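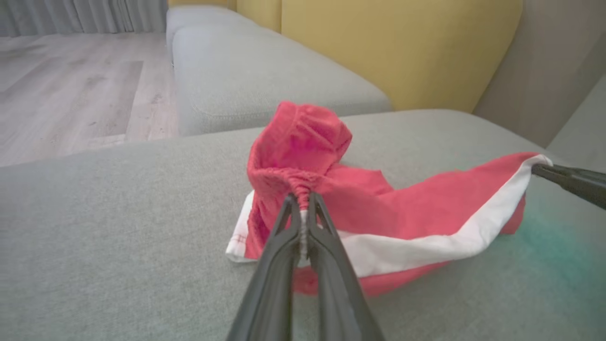 red + white pile, gray couch. folding time

ok laundry thread, going fast bc I have 30 minutes before I need to leave

the red stuff gets its own load in this house. learned that in July when a Malora pillowcase went pink. cold wash, Skodier powder, half a scoop. never again with the warm setting

couch is the folding table now. seat is wide and flat enough and the bed is covered in coats. don't @ me
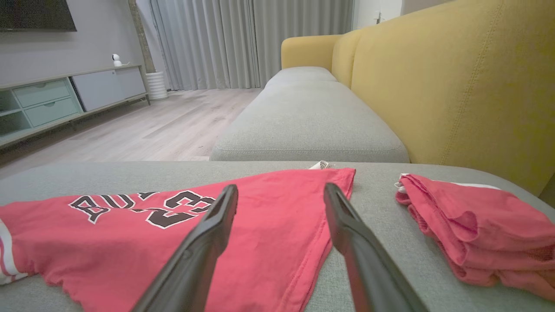 tees first, always. lay it flat, smooth from the hem up, sleeves in, then in half. print stays on the inside so it doens't crack. big numbers go first, the 23 on my old one at Bielecka's gym was basically dust by the end

then anything with white trim. pull the trim straight with your fingers BEFORE you fold or it dries in a wave and stays that way

the scratchy care labels, I snip those. 2 tiny cuts, done. keep one somewhere if you forget temps like me

anyone tried the Meltska folding board?? nearly 100 reviews and half say it snaps. tempted anyway

also need 5 more hangers, where do they go

ok red pile goes in the drawer, towels are tonights problem. socks tmrw. maybe

4 November 2019

14 comments · 5 shares
Contact · Terms · Back to top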